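4. Setting up the drip watering kit

This section covers the Kukis greenhouse drip kit with the Radon timer. Read section 3 before connecting the kit to a house faucet.

CAUTION: Do not run the kit above 30 psi. Fit the pressure reducer supplied.

4.1 Placing the supply line

1. Unroll the supply line and leave it in the sun until it lies flat.
2. Run the line along the back of the bed, with the filter at the faucet end.
3. Close the far end with the figure-eight clamp.

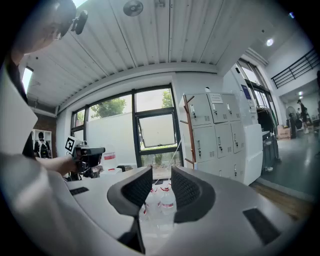
4.2 Fitting the drippers

1. Punch one hole in the supply line beside each plant. Use the punch in the parts bag. A nail leaves a ragged hole that leaks.
2. Push a barbed connector into each hole until it clicks.
3. Attach the thin tubing and cut it to length.
4. Set the dripper stake three inches from the stem.

Note: Tomatoes and cucumbers in grow bags need two drippers per plant. Onions and other close-planted crops do better with the soaker hose, part 1017, sold separately.

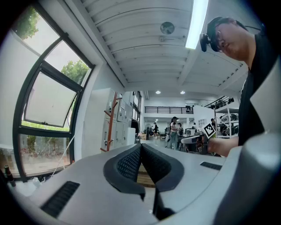

Spare holes can be closed with the goof plugs. Do not use tape.

4.3 Programming the timer

1. Insert two AA batteries and close the cover firmly.
2. Turn the dial to CLOCK and set the time of day.
3. Turn the dial to START and choose 6:00 a.m.
4. Turn the dial to RUN TIME and enter the minutes. The factory setting is 30.
5. Turn the dial to AUTO.

Above 85 °F, add a second start time in the early evening. In February, or whenever frost is likely, remove the timer, drain it and store it indoors.

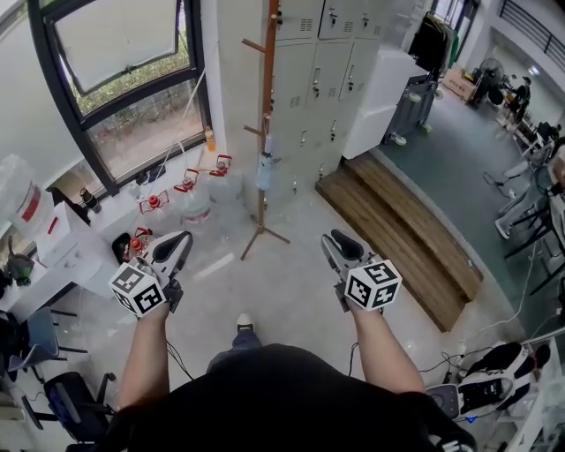 Fig. 4-3. Two hand-held grippers, one in each hand.

4.4 Cleaning the filter

Rinse the mesh after every 1000 gallons, or sooner if the far drippers slow down. Close the faucet before opening the filter cup.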